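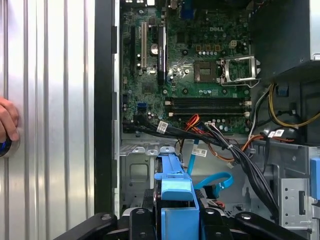

CANITZ INSTITUTE OF APPLIED TECHNOLOGY
Computer Systems Support, Unit 3
Course handout: Internal components of the desktop computer

Purpose of this handout

This handout accompanies the practical sessions held in the Cimmont Workshop. Students are expected to have read it before the first session and to bring a copy to the bench, printed or on a device. It covers the opening of a desktop tower, the identification of the principal components on the motherboard, and the order in which parts are removed and recorded. Fault diagnosis is dealt with in Unit 4 and is not assessed here.

The towers used in this unit were withdrawn from office service at the Protmont campus. Of the 1,713 machines retired under the last equipment renewal programme, a small number were set aside for teaching and the remainder were sent for recycling. Students should not assume that any two towers are identical inside. Memory, cards and drives vary from one machine to the next, and the parts sheet must be completed from the machine on the bench.

Before opening the case

Shut the computer down, switch it off at the wall and remove the power cord. Disconnect the monitor, keyboard and network cable. Hold the power button in for several seconds to discharge any remaining current. Fit the wrist strap and clip its lead to an unpainted metal part of the chassis.

Lay the tower on its side with the removable panel facing up. Once the panel is off, place it flat beneath the bench. Sheet-metal edges inside the case can be sharp, and hands should be moved slowly when reaching past the drive cage. The power supply is a sealed unit and must not be opened under any circumstances.

Cables and connectors 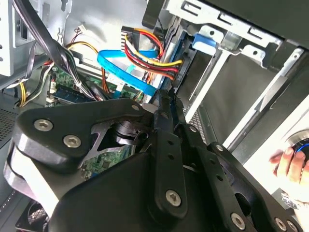 Cable identification is the part of the practical in which most marks are lost. Two families of cable must be told apart: those that carry data and those that carry power. The SATA data cable is thin and flat, with a small connector at each end. In our machines it may be bright blue, which makes it easy to follow among the yellow, red and black power wires running close by. Colour is a convenience of the manufacturer, however, and the connector should always be checked before a cable is named on the parts sheet.

Within the power wiring, the usual convention is as follows.

Yellow: 12 volts
Red: 5 volts
Orange: 3.3 volts
Black: ground

Grip the connector body when unplugging a cable and never pull on the wires. Many connectors have a latch that must be pressed first. Note the position and orientation of each connector on the sheet before it is released. Zip ties are to be left in place unless the supervisor gives permission to cut them.

The processor socket

The processor is removed only after the heat sink has been unfastened and set aside. Release the lever, swing the retention bracket fully open and lift the processor straight up by its edges. It must go directly into an antistatic tray.
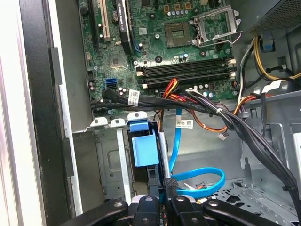 An open socket requires particular care. The contacts are very fine, and a bent contact may prevent the board from starting. Do not touch them, blow on them or attempt to clean them. Loose screws and tools are to be kept off the board at all times while the socket is exposed.

Memory and expansion slots

Memory modules are held by a latch at each end of the slot. Press both latches outward and the module will rise. Students should record the slot from which each module was taken, as the order of installation can affect how the memory operates.

Expansion slots differ in length and colour according to type. The older PCI slot is commonly white or cream, while PCI Express slots are often black and vary in length. A graphics card is normally fitted to the longest of these. Remove the bracket screw before easing the card out.

The round coin-cell battery maintains the clock and, on many boards, the firmware settings. It is to remain in its holder during this unit.

Assessment

The parts sheet is marked out of 21. Students submit it through the Oyewole portal by 5 p.m. on the day of the practical. Late sheets are accepted only with the unit coordinator's written approval. Students who miss a session may attend the catch-up workshop in August.

Benches must be cleared and wrist straps returned to the storage cabinet before leaving.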